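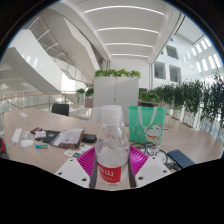 The Shared Table Is Not Your Friend

Every office I have worked in over the past 13 years has owned one long table that belongs to no one in particular. It was bought with good intentions. People were going to gather at it, spread out drawings, eat lunch together and have the sort of chance conversations that furniture catalogs promise. What it does instead is collect things.

You know the things. A power adapter with its cord trailing. A computer mouse parted from its computer. A brochure left open at a page that somebody must once have wanted to read. Black cables in a tangle, a tote bag, a pair of glasses, a bottle of water. Each was put down for a minute, and the minute has no end.

I am told this is healthy. Vlastimil Machala, who ran the fit-out of our floor at Plirnasgate, has a whole talk on the subject, and I have sat through it twice. His view is that a messy common table shows people feel at home. I asked him what a tidy one shows. He said that would show people were afraid. So there is no table that could prove him wrong, and I have distrusted the theory ever since.

My own theory is duller. A long table fills up when people have nowhere else to put their stuff. When we gave up assigned desks we also gave up drawers, and a drawer was where the spare mouse lived. We got lockers in exchange, 15 of them, down a corridor past the printers. I do not walk to a locker to put away an adapter I may want again after lunch, and neither does anyone I sit near. We put it on the table.

Then there is the greenery. Every refit now comes with rows of plants along the glass and on top of the cabinets, and I have no quarrel with plants. But look at where the money goes. A cabinet with a hedge on its head is a cabinet people hesitate to open, in case soil comes down. Our plants cost $4,000. A set of shallow trays with names on them would have cost a good deal less, and I would bet my lunch they'd have done more for anyone's mood.

Zihan Cui, who sits across from me, thinks I am being a grump. She likes the table. She says she has learned more about her coworkers from what they leave on it than from any team day, and that a bag with a cat on it is a better introduction than a name badge. Fair enough. I'd still like somewhere to set down a laptop without shoving a keyboard out of the way first.

The company has promised a review in June. I expect a survey, then a poster asking us to clear up after ourselves, then a clean week. The last poster had a cartoon broom on it. It came down when someone needed the tape — the poster itself ended up on the table, under the brochures.

If they ask me, I'll ask for drawers.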